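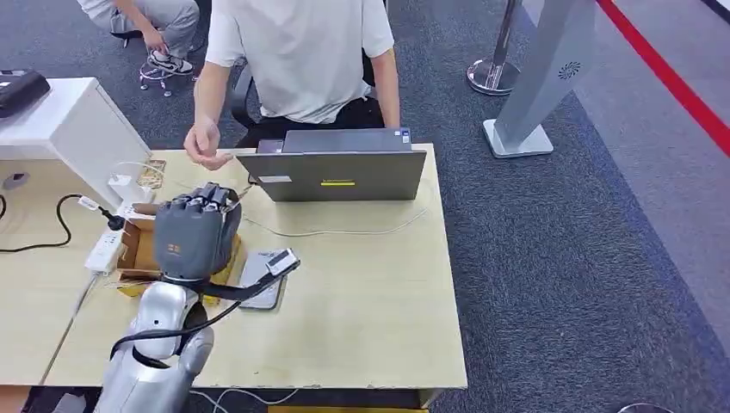

Surely a machine only needs to be shown how to put something in a box once or twice, one reader wrote in after the May issue, and couldn't the rest be worked out from there? It's a good question and it came up again at the open afternoon in Urkside, so this month's Bravik item is mostly an answer to it.

The short version is that we have now recorded 1110 examples for Ki and we would happily take as many again. Ki is the learning part of Bravik, the bit that looks through the head camera and decides what the arm and fingers ought to do next. It knows nothing about boxes. It has never been told that a box has an inside, or that a flap can get in the way, or that a phone will slide if you push it from one end and tip if you push it from the other. Everything it has picked up so far has come from being taken through the job by one of us, from start to finish, with the camera and the finger positions being saved as we go.

And show it once, and it learns that one go. We tried this early on, because of course we did! We gave Ki a handful of recordings, all made by the same person with the box in the same place, and it was lovely to watch until the box was turned a little. Then the hand went calmly to where the box used to be and let go over the desk. We laughed a lot, picked up the bits and moved the box again before the next recording. It has been moved before every recording since.

So a session at Wiltemness looks a bit scruffy these days, and we've decided we like it. The open box is always there, sometimes with the flaps up and sometimes folded right back, and whatever else is on the desk tends to stay on it. Phone, charging cables, the power strip, somebody's laptop. In the first weeks we used to clear everything away before starting, and the recordings were very tidy and not much help, as real desks aren't like that. Ki has to find out for itself that a white cable is a thing you go over or round, and that it can be ignored when it's at the back. It can only do that if there are cables in the examples.

For those who haven't been along yet, a turn goes like this. One person drives the hand and another sits across the desk, and the second person is the one who makes it interesting. They hold something up, put it down somewhere awkward, take it away again, nudge the box. The driver has to cope. Those little moments of coping are worth more to us than a perfect pick from a standing start, and we've started marking them in the log with a star so we can find them again. If you are the one across the desk, please do reach in and move things while the hand is still (never while it is moving), and please don't try to be helpful by placing everything neatly in front of the fingers. We all do it, it's very hard not to.

Fingers next. The hand has four of them folding forward, and plenty of the recordings begin with it in a loose fist, which puzzles visitors, who expect it to start open like a claw in an arcade machine. We did start with it open for a while. The trouble was that Ki then came to treat an open hand as the only way to begin anything, and if it had just put something down and the fingers were half curled it would stop dead. Now the driver starts from wherever the hand happens to be. Fist, flat, halfway, palm turned in — all of it goes in the pile.

Now the sorting, which is where the numbers come in. Of the 1110 recordings, 770 have gone into the training set. Another 268 have been thrown out, and the remainder are waiting for somebody to have another look at them. People are often a bit hurt to hear about the 268, so a word on that. Hardly any were thrown out for a dropped object. Drops are fine! We keep drops, label them as drops, and Ki seems the better for them, particularly when the driver goes back and picks the thing up again. What we can't use is a recording where the camera and the finger positions have slipped out of step, so that the picture shows the hand closing and the numbers say it closed a moment ago. There was a long run of those before we swapped the recording cable, and they had to go. A few others went because the label said "phone" and the thing being moved was a tape measure.

Which brings me to labels. Could everyone please write the label before the turn and check it after? We have 2 spellings of "adapter" in the log and Ki's software treats them as different objects, so for a good while it believed there were a great many more sorts of plug in the world than there are. I've been through and put that right by hand. It took an evening and a lot of tea, and I'd rather not do the pouches as well.

How is it going, then? Well, I think it's going wonderfully, but I would say that. With the 770 in, Ki will now follow a box that has been turned and will usually manage one that has been slid to the other side of the desk. It's a good deal less sure when there is something lying across the opening. Thin flat objects are hard, and anything with a lead attached is very hard, as the hand lifts the object quite well and then has no idea why it is being tugged from behind. To be fair, nor did I the first time I drove it. We want far more examples with leads, all sorts, short ones and long ones, hanging off the desk or looped under something.

So that's the plan for the autumn. Leads first, then closed flaps, and then two objects at once if we're feeling brave. Left-handed drivers are especially welcome, and so is anyone who has never driven before, because new drivers hesitate in places the rest of us have stopped noticing and Ki could do with seeing that too. You don't need to know anything about computers. You need to be able to sit still for a few minutes and not mind being bad at it to begin with.

The next collecting session is 9/24/19 at Wiltemness, in the usual place, with the desk set up from the morning onwards. Come for one turn or stay for lots. Bring small things we haven't used yet, nothing made of glass and nothing you'd be sad to see dropped. Old phone cases would be very handy, and if you've got a box of a different size with its flaps still on, please bring that as well.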